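Business | Local

Clovdale to get 2 new bus stops near warehouse district

By Eliécer Giraldo
June, 7:40 a.m.

4 comments | 300 shares

Riders on the east side of Clovdale will have a shorter walk to work starting this month. The city transit office is adding two stops on Nutsugah Road, where several packing and parts businesses have opened over the past few years.

The nearest stop is now at the Trarnance shopping plaza, and people who work at the far end of the road have to cross a busy intersection to reach it. A petition asking for a closer stop drew 3000 signatures over the winter.

Buses will run every half hour in the early morning and again in the late afternoon. Midday service will stay hourly. Fares are not changing.
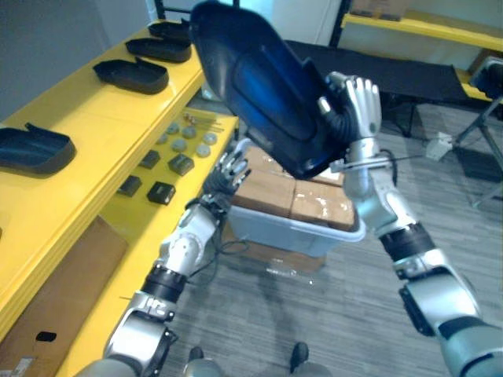 A dark blue molded plastic part is held up near stacked cardboard boxes.

One of the new stops will be outside the Bosodent building and the other at the north end of the road, next to the fire station. Both will have a bench and a light. Shelters are planned for next year if the council approves the money.

The transit office said the longer route adds four minutes to the trip downtown. Riders who transfer at Main Street are asked to check the new timetable, as some connections have moved. Printed copies are at the library and on board all east side buses.

Parking will be removed on a short stretch of the road to make room for the buses. Signs are already up, and drivers who park there after the change may be ticketed.

Filed under: Transit, East Side, Jobs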